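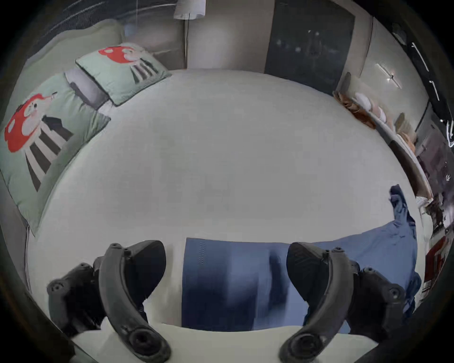
Siham Erraji asks whether the pillows can stay on the bed while the linen is being changed. They can for a top sheet or cover. Take them off for a fitted sheet.

4.2 Changing the Illar bed linen

Before you start, check the care label on each piece. Colours should be washed separately the first time.

1. Smooth the bottom sheet from the head of the bed toward the foot. Work any creases out to the sides.

2. Set the pillows against the upholstered headboard with the printed side up. Pillowcase openings should face away from the door.

3. Take the cover out of its packaging and find two neighbouring corners. On Illar covers the care label is sewn beside the foot hem.

4. Lift both corners and let the fabric hang before you lay it down. A second pair of hands helps with the wider sizes.

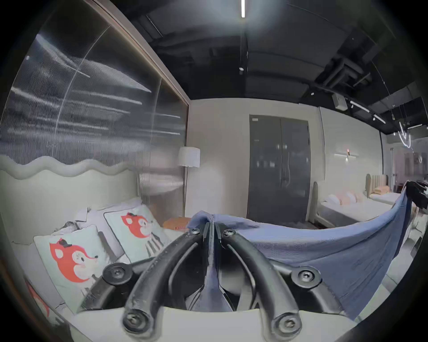 Fig. 7. Blue cloth held up beside the bed, fox pillows at the head.

5. Lay the cover from the foot up and fold the top back 33 cm — less if the sleeper is small.

6. Straighten the sides. The overhang should be even, to within 2 cm or so.

Note: The thin fabric creases easily when it is stored folded. Hang it over a rail for 3 hours before use, or iron it on the coolest setting.

Caution: Do not drag fabric across the headboard. Zips and buttons can catch the upholstery. Marks on the headboard are treated in section 4.5.

Caution: Keep bedding clear of lamps, and remove all packaging from the bed before a child uses it.

Replacement covers are ordered under part no. 916.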